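Notebook, Sun 21 January
Sorting table, Tellendale

Started on the small stuff from the Heltley box. Floral cloth is back on the table and the bins are in the middle where I can reach them. Plan was cards and papers first, then packaging, then whatever is left over.

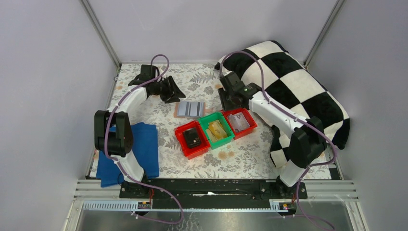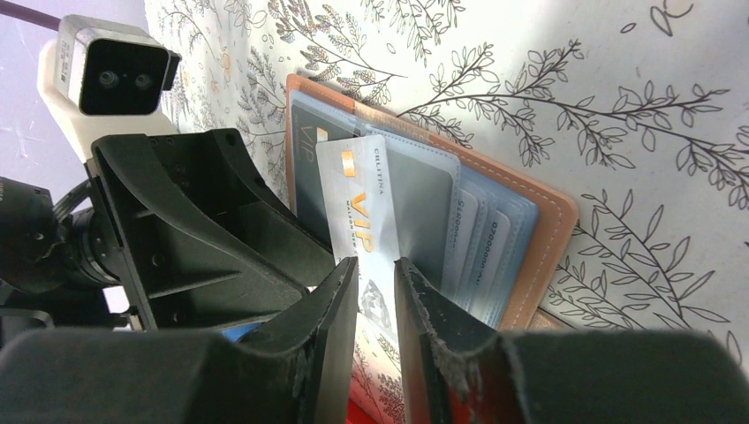
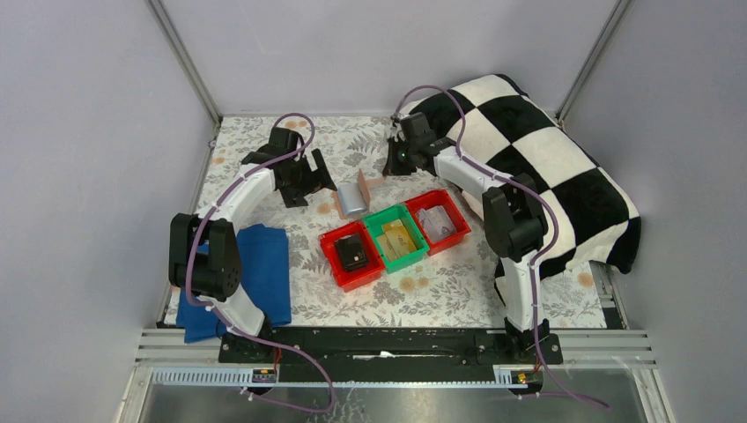
Floral cloth in all three; tan card holder open with the VIP card up (second), opened brown carton mid-table (third).

Card holder: tan leather, stitched along the border, clear and pale blue sleeves inside. The cards sit at different heights in the stack, so check each sleeve before calling it empty. VIP card is white plastic. Log it on its own line, separate from the holder.

Cartons: flatten after the contents are logged, not before. Lai wants the brown ones kept, 40 to a bundle, for the April move. Anything torn goes to recycling.

Running count on the Rostberg sheet is 570 items out of 2,000. The sheet still has two columns for colour. Use the first one and leave the other blank until it gets fixed.

To do:
- new labels for the bins, the old ones peel
- 5 more sleeves for loose cards
- ask Heltley if card holders count as stationery or as bags
- wash the cloth before the next batch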